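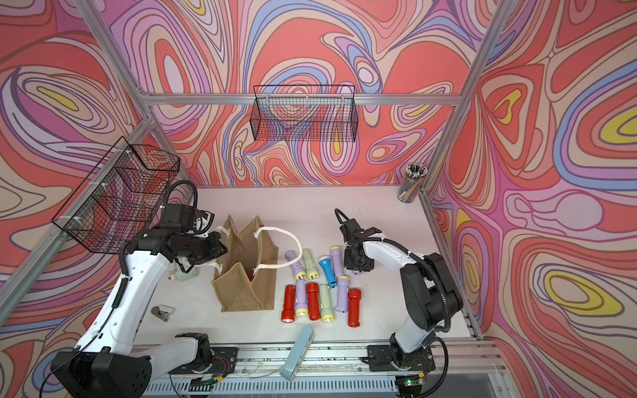

1/ OK, thread time! We found a fault in the Plulgate bag-packing cell that had been hiding since March, and I have been itching to write it up. Two arms, one jute tote, a pile of flashlights, and a force limit that was quietly not doing its job.

2/ The job sounds easy. Pick up a flashlight, carry it over the bag, let go, go back for the next one. Rigid bins we had down cold. Then we switched to the tote, and I love the tote, it's the best test object we've ever had. It folds, it leans, it has big rope handles that end up wherever they like.

3/ What went wrong: the left arm dropped a flashlight in the bag, started back up, and took the bag with it. One fingertip had gone into the weave. The arm should have felt the pull and stopped within a blink. It kept climbing until the jute tore free and the tote went over sideways.

4/ Nothing broke and no one was near it. The cell doesn't run with hands inside, ever. But an arm pulling past its limit and carrying on as if all is well is exactly the kind of thing you drop everything for, so we hit the stop, left the bag where it fell and pulled the logs.

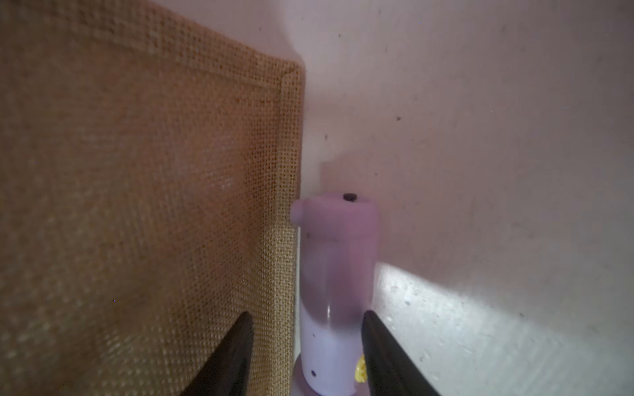 5/ First guess: the limit was set too high. Nope. Grisix (our cell controller) had the right number on both arms, same as always. Second guess: bad force sensor. We hung a test weight off the left wrist and it read fine. Hung it again, still fine. Very annoying and also kind of thrilling??

6/ So we went back through every drop we had on disk since the switch to jute. 2464 of them. I wrote a little script to line up the force trace with the finger position and let it chew overnight.

7/ And there it was! In 232 of those drops the left arm's force reading got set back to zero while the finger was already leaning on the bag. The arm decided that "pushing against jute" was what nothing feels like. Every reading after that was off by however hard it had been leaning.

8/ Most of the time that's a tiny error and you'd never notice. But if the finger leans one way at the zero and then gets pulled the other way on the lift, the arm has to be pulled by the full limit PLUS the lean before it trips. That's how you get a tote in the air.

9/ Why was it zeroing there at all? Back in March we moved the zero step later in the routine to deal with slow drift in the sensor. "Right before release" seemed perfect. With an open bin it was perfect, there's nothing to touch. I reviewed that change and thought it was great. I'd have approved it twice.

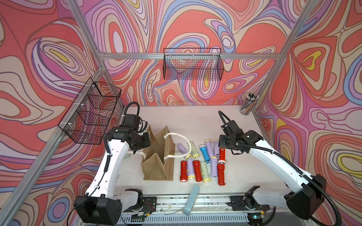 Both arms over the table, tote on the left, flashlights on the right.

10/ The right arm never had the problem in our logs. It spends its time over the flashlights, and its zero step runs up in clear air before it comes down. Same code, same limit, totally different luck. If we'd only been watching the right arm we'd still be telling everyone the cell was fine.

11/ The fix has two parts. Zeroing now happens only at the high waypoint, well above the bag. And if a new zero lands too far from the last one, Grisix refuses it and pauses the cell. The second part is my favorite – it would have caught this on day one.

12/ We also changed the lift. The fingers open, wait, and back off slowly for the first bit before going to full speed. Costs a little time per drop and I don't care even slightly.

13/ Then the fun part, trying to make it fail on purpose. We parked the finger against the jute, looped a handle over it, let the rim fold in on it, and asked for a lift each time. 16 snags, 16 clean stops. I cheered at a robot for standing still.
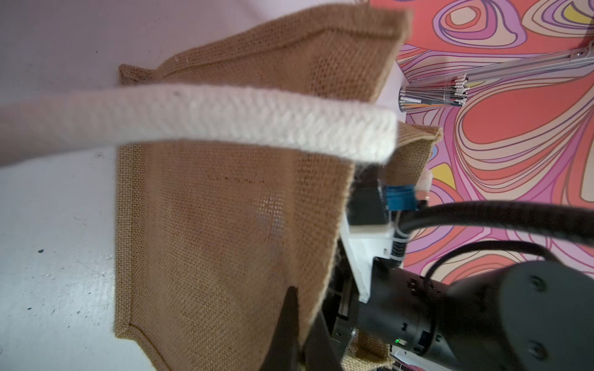
Ullham, 30 May 2022

14/ Update from the lab! We're about 2000 drops into the long run with the new zeroing. The cell has paused itself a handful of times and I've checked every single one against the force trace. All of them were real contact. No lifted bag so far.

15/ Still open: the rope handles. A finger under a handle can slide a good way before it feels any load, and by then the tote has started to tip. The Zhong planner can steer around the handle if it knows where the handle is, so that's the next piece of work.

16/ If you run anything with a force limit and a soft container, please go look at where your zero step happens. Plot it against finger height. It took me ten minutes once I knew to try it. And send me your plots, I really do want to see them!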